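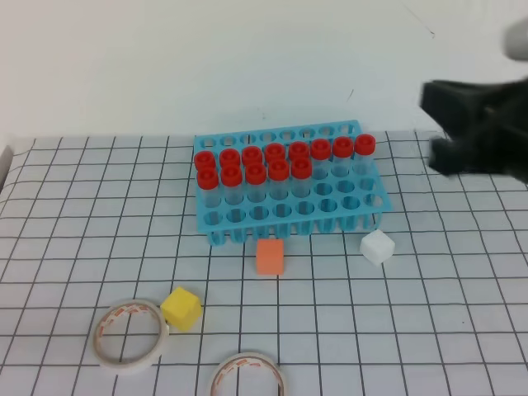
Automation and Work, term project report
Group 3, final version (sections 2 and 4 merged like you asked)

1. What we looked at

Our group picked the sample handling room at Tavach, a contract testing lab. They do water and soil tests for farms and small utilities. Tubes come in, get sorted into racks, go to the instruments, come back, get stored or thrown out. Up to last year all the sorting and racking was done by hand. Now part of it is being moved over to a robot arm, and the lab let us sit in and talk to people on both shifts.

Our question: what changes for the people doing the job when the racking goes to a machine? We did not measure how good the robot is. Other groups did speed stuff, we wanted the jobs side.

Methods, short: 3 visits, all in the spring. Interviews with the bench staff and the shift lead, notes taken by hand, no recordings (lab rule). We also got to read the old shift log and the new one. No names in this report, that was the deal.

2. The job before

On a normal day the room handles 412 tubes. On a bad day, after heavy rain, it goes over 500 and everybody stays late. One tube is easy. Pick it up, check the cap, read the label, find the hole. The trouble is doing it all shift. Staff talked about sore thumbs and wrists, and about losing their place when the phone rings. A tube in the wrong hole means a result goes to the wrong farm, so each rack got checked twice, by two people if there were two people.

The second check is also where a lot of the talking happened. New people learned the job there. You stood next to someone who knew it and they told you why this client's tubes always go last. None of that is written down anywhere, we asked.

3. The setup now

The arm works at a table covered in grid paper, and there's a blue rack with rows of holes and red capped tubes. It is still a trial. Real client samples are not handled by the arm yet, they go by hand same as before. The plan is to switch over one client at a time, starting with Orkcombe, because their tubes are all one size.

The software comes from an outside company, Zammont. When something goes wrong a ticket goes to Zammont and somebody in the lab has to write it. That turned into a new part of the job very fast. On the day shift the person who used to rack the most tubes now spends most mornings putting the table back to the start position, watching runs and writing down what happened. Same pay grade. The title didnt change either.

What they log for each run:
start time
which rack row
where every tube ended up
did a person have to step in, and why
anything odd

Looks simple but "anything odd" is the longest column in the log by far. Some entries are a full paragraph. 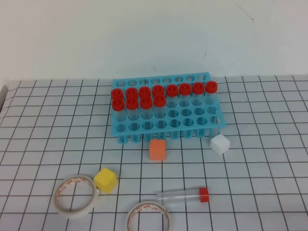 One of the night staff told us the log bothers her more than the arm does, since it makes her good at describing the work while she gets less practice doing it, and she wanted to know who racks the tubes when the power is out and the fast people have all moved on. The shift lead had no answer to that yet. We don't either.

4. What changed for people

Hands. Everybody agreed on this one. Less gripping is good. Two people said they would give up the racking tomorrow if it was only about their wrists.

Attention. Harder to sum up. Racking by hand is boring but you are busy. Watching is boring and you are not busy, and you still have to catch the mistake. One person called it being a lifeguard at an empty pool. The lab now swaps the watcher every 28 minutes. The number came out of an argument between the shifts, there is no study behind it, but people seem to like it.

Training. Biggest worry in our opinion. The side by side checking is going away on the trial table and nothing has replaced it. The lab bought an online course (Hsueh) that covers safety and the screens. It does not cover why a cap feels wrong when it's cross threaded, and that's the kind of thing the older staff kept bringing up.

Say in the matter. Day shift was asked where the table should go, night shift wasn't. Guess which shift had more complaints in our notes. It's a small thing and cheap to fix, and the shift lead said she would put night staff in the next planning meeting.
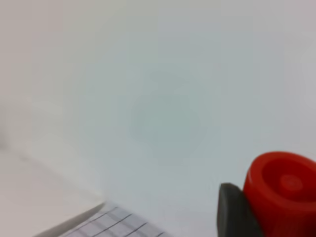 Jobs. No one has been let go so far. One position was left open when somebody retired in March, and the staff all read that as a sign. Management said it was budget. We could not check either version so we are reporting both.

5. Recomendations

Keep a hand racking hour every week, for everyone, including the people who moved to watching.
Bring back the two person check for new hires even if the arm did the rack.
Put the log work in the job description and pay for it.
Ask both shifts before the Orkcombe switch.

6. Limits

Small group, one lab, one room. The trial was going on while we visited so some of what we wrote may be out of date by the time this gets graded. We never got to talk to Zammont, they answered one email and then stopped. Also we only saw the night shift once, from 10 pm till a bit after midnight, and section 4 leans on the day shift more than it should.

Interview notes are in the shared folder, appendix B. Appendix A is the blank log sheet.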